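Ticket 271: Pemdale bowls sticking together when stacked
Opened by: Isla Menzies
Date: Wednesday, July 10, 2024
Status: Open

Hi there, me again (I wrote in December about the missing lid, all sorted, thank you!). This time it's the bowls in the Pemdale picnic set.
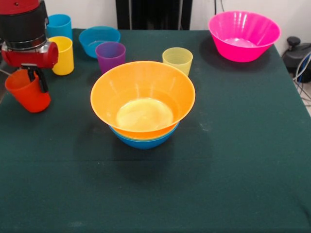 The orange one and the blue one are my trouble pair. If I nest orange inside blue and leave them overnight, they lock up like they've been glued. The magenta one with the ribs has never given me any bother, and I can stack the cups any way I like and they pop right apart. So it's just those two, and of course they're the ones I reach for most!

What I've tried so far:

Twisting. Works if they've only been together a few minutes. After a night in the cupboard, forget it.

Warm water around the blue bowl, ice in the orange one. Took about 12 minutes the first time and I was very pleased with myself. Second time, no luck at all, and I got ice all over the floor.

A drop of dish soap down the gap. This is the best so far, but then I have to wash both bowls again before I can put chips in them, so it's a bit of a pain.

A butter knife. Please don't tell me off, I stopped when I saw it was scratching the rim.

Your help page says to dry everything fully before stacking. I do, mostly (they go on the rack after supper and get put away in the morning). I also have an old Wandeck set that I stack sopping wet and it never sticks, so I'm not sure that's the whole story.

Two questions. Is there a spacer or a little pad I can put between them? And if the blue bowl is just a tight one, can I swap it without sending back the whole set?

Update, same day, 4 pm: tried a folded paper towel between the two and they came apart fine after lunch. I'll leave them overnight and write back. Still want to know about the swap, please!

Isla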